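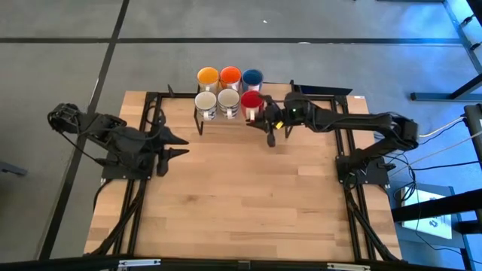
Most people expect it to be faster, Tamer Majali says, and he would like them to get past that in the first five minutes.

He had plenty of chances to say it on open day at Trullholm, where the Atallah lab lets the public in twice a year. The last time was in February, when snow kept the numbers down. This time 50 places were offered and all of them were taken. The visitors came through in small groups, signed a sheet, put their bags under a coat rack and were asked to keep their hands off the tables.

The lab works on what it calls kitchen tasks. The main one is picking up mugs and putting them down again. The robot, which goes by the name Polla, is a pair of black arms fixed to either side of a wooden table, each with a two-fingered gripper at the end. A rack stands near the back of the table and mugs go on and off it. Some are white all the way through. Others are white on the outside with a bright color inside, which helps when someone wants to tell Polla to fetch the red one or the blue one.

The software that runs the arms is called Illa. It was written in-house and it learns from recordings. An operator moves the arms by hand through a task, over and over, and Illa keeps a record of what the cameras saw and where every joint was at the time. When the lab has enough recordings, Illa is trained on them overnight and tried out the next morning. By the day of our visit the mug task had 3207 recordings. The target had been 3000, and the operators simply kept going for another week while a part was on order.

The part was a gripper pad. Pads wear out sooner than anything else on the machine. A mug handle is hard and glazed, the pads are soft, and after a month of daily work the grip starts to slide. The lab keeps a drawer of spares and changes them before a demonstration, although on this occasion the box arrived only the evening before.

Each group got 30 minutes. The first ten went to a talk, given standing up beside the table, with a loose gripper finger passed from hand to hand. People were surprised by how light it was. Then Polla was switched on and the talking mostly stopped.

Watching it work takes some patience. An arm will come in over a mug, wait, shift a little to one side and wait again before the fingers close. Some of that is caution built in by the programmers. Some of it is Illa changing its mind, and the operators themselves can't always tell which they are looking at.

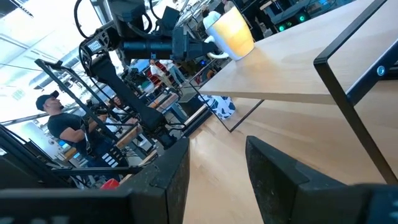
The camera at the wrist is there for the last few inches. From higher up, a handle can be hidden behind the mug it belongs to, or behind the arm itself, and the software has to guess. Close in, it doesn't have to guess as much. The trade is that a wrist camera swings around with everything the arm does, so its picture tilts and turns all the time. Illa is given all the views together and left to work out which one to trust.

During our session one mug was set down a little off its mark and the operator let it stand. A second went over on its side. No harm was done – the lab buys plain, thick mugs for this purpose – and the operator stood it up and started the run again. A boy near the front asked if the robot knew it had made a mistake. It didn't, he was told. It saw a mug lying down, which was something it had seen before, and it had been shown a few ways to deal with that.

After the mugs came the cups. Stacking is a newer task at Trullholm, and the lab has far fewer recordings of it. A paper cup gives under the fingers, so the grip has to be lighter, and it can be nudged out of place by a touch that wouldn't move a mug at all. The cups used here are printed in blue and white, and the busy print makes it easier for the cameras to see when one has turned.

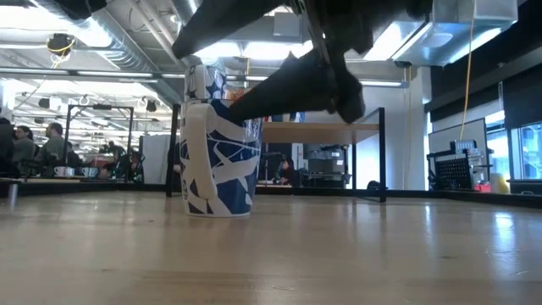 Could it do this in a school cafeteria, one visitor wanted to know, with two hundred children waiting? Not soon, Majali told her. The table would have to be the right height, the light would have to be decent, and someone would need to stand by. He thought a small back kitchen with one kind of cup was a fairer first place to try, and he wouldn't put a year on it.

She asked what it cost. He said the arms were the cheap part and the hours were the expensive part, meaning the hours of people sitting there guiding them through the same few moves.

There was coffee afterward in the room next door, poured by hand. Several visitors went back in to watch the next group's session from the doorway. The next open day is planned for February again, and names can be left at the front desk.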